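Apartment hunting, part 3

OK quick update before I have to run. Three viewings down and I have opinions.

First one was the Vuta building, the tall one by the river. Gorgeous lobby. The kind with a bowl of green apples and a guy who says your name back to you. The unit itself, eh. One window in the bedroom and it looks straight at the parking ramp. Twelve minute wait for the elevator at 5:30, I timed it in my head so don't quote me. They want a 300 dollar application fee and it's not refundable. For an application! Pass.

Second was Siketti Court. Older, brick, only 53 units, and I liked it way more then I expected to. Big closets. Radiators that clank a little. Laundry in the basement and the machines still take quarters, which, fine, I have a jar. The manager is Gönül Öztürkmen and she walked me through the whole lease standing up in the hallway, page by page, no rushing. Pets OK up to 40 pounds. Heat included. Parking is not included and the lot is full untill September at least, so that's street parking for me and a lot of swearing in the snow.

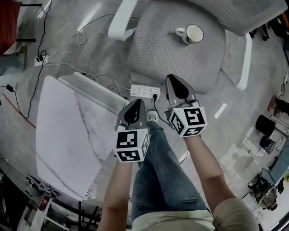 So is heat included really worth paying more rent for?

Depends on the windows. Siketti's are old and the bedroom one rattles, so I'd be paying plenty if the bill were mine. In a newer place with decent glass I'd take the cheaper rent and pay my own gas.

Third was the Ekarard, out past the train station. Rent is lower, kitchen is new, and there's a roof deck with a grill you have to reserve. Walk to the train is all downhill in the morning — lovely — and all uphill at night with groceries. Closest real supermarket is two stops away. There's a bakery called Lukoševičius on the corner though, and I ate a poppy seed roll in the car before the viewing and another one after. Not a reason to sign a lease. Kind of a reason.

Money stuff, because my sister asked. Moving costs all in (deposit, first month, truck, new bed because the old one is not surviving another staircase) I've set aside 3000. Siketti fits under that. Ekarard fits with room left over. Vuta doesn't come close.

Leaning Siketti. Going back tomorrow around dinner time to hear how loud the street gets and check the water pressure, which I forgot to do, of course. If anyone has lived on that block, tell me about the parking — the real version please.

Gotta go, bus in four minutes.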